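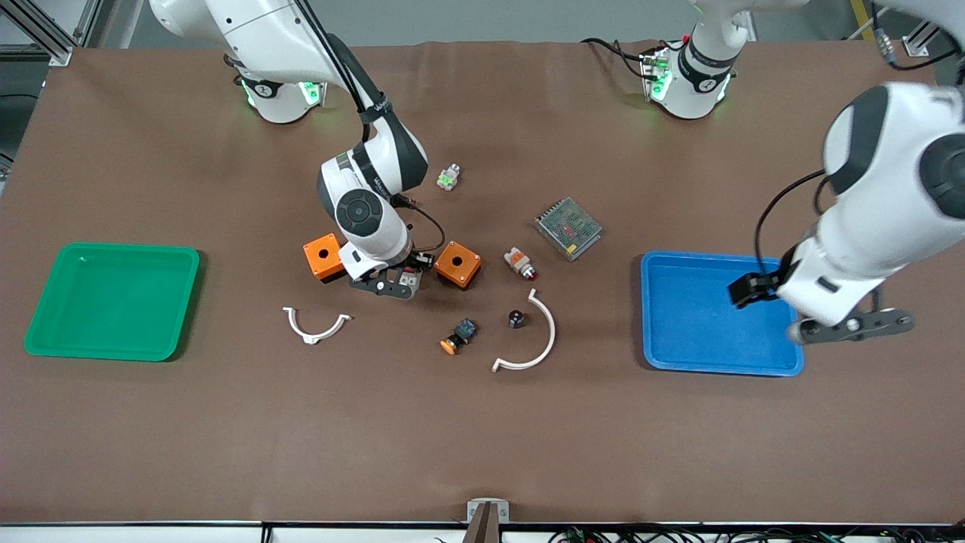 The last Saturday night of the season at the track got rained out in May and they finally ran it, so I can close the book on my year in the Street Stock class. I finished 12th in points. There were 34 cars that ran at least one race, but most weeks we had fewer than 20 in the pits.

My car is number 52. It was somebody's daily driver before it was a race car, and the chassis was first cut up for racing in 1994. The cage has been redone twice. The front clip is newer than the rear, and the doors came from two different cars. It goes straight enough. It does not turn well in the center when the track dries out, and I spent most of the summer working on that.

We started the year with the same springs I ran last year. First three weeks the car was tight from the middle off. I went down on the right front spring and it got better for about 12 laps, then went away. I tried a different stagger, then more rear brake, then I put everything back where it was and moved some weight to the left. That last one helped the most and it cost me nothing. I should have started there.

The best night was the makeup feature. I started on the outside of row four and the bottom lane was rough, so most people were fighting over the middle. I stayed up top by the cushion for the whole race and came home third. The leader was gone – half a straightaway by the time I cleared traffic – but second was close. One more caution and I think I had him.

The worst night was two weeks later. I got into the back of the Fovov car going into turn three when he checked up for a spin. It bent my radiator support and put him in the infield. I went over to his trailer afterward and we talked it over. He wasn't happy but he was fair about it. I would have been mad too. The radiator was done, and the guys at Grevex had a used one on the shelf that fit with one bracket moved.

Money was the other story. Tires went up again. The track rule is still one new right rear per night, and I bought one every other week and ran used ones in between. You can see it in the results if you look at them side by side. On new rubber I was a top seven car. On old rubber I was lucky to be on the lead lap at the end.

The tech rules are supposed to change for next year. What I heard in the pits is a spec carburetor and a higher minimum weight. I don't mind the weight, as I'm already over it with a full tank. The carburetor I could do without. I have a good one now and a spare, and I would have to sell both into a market where everybody else is selling theirs.

Wosano is coming back on the quarter panels, and the Šťastný family garage said they would help with fuel again. That covers maybe a third of it. Thanks to both of them.

The engine comes out next Monday. I want to check the bearings before I decide anything, and the transmission has been popping out of second in the pits. The rear end can wait until after the holidays. If anybody has a straight left front fender for this body style, leave a comment. It doesn't have to be pretty.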